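Ticket: upstairs wifi keeps dropping at the Zerkalside place
Status: open again (sorry!)

Update 1
Okay, so I moved the Honeck router off the bookshelf like you suggested and the speed upstairs went from 24 to 116, hooray! Then it fell over again at lunch. The light goes orange, everything hangs for a minute or so, and then it comes back like nothing happened. I did the full reset with the paperclip (held it way too long the first time and had to set up the network name all over again, ugh).

Update 2
Swapped the cable from the wall for a new one. No change. I also tried the spot by the big window, the one with the cardboard over the tabletop and the green plastic box on it. Signal was decent there, but it still dropped 2 times before dinner.
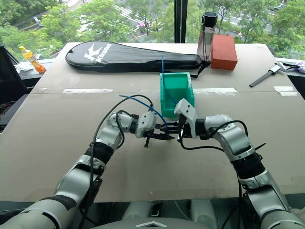 Update 3
Called Lestau, our provider, and they say the line is clean on their end. They did mention error 600 in the log - does that mean anything to you? I turned off the band steering thing in the Shukla app and so far it's held all evening. Please don't close this yet, I want to give it a couple more nights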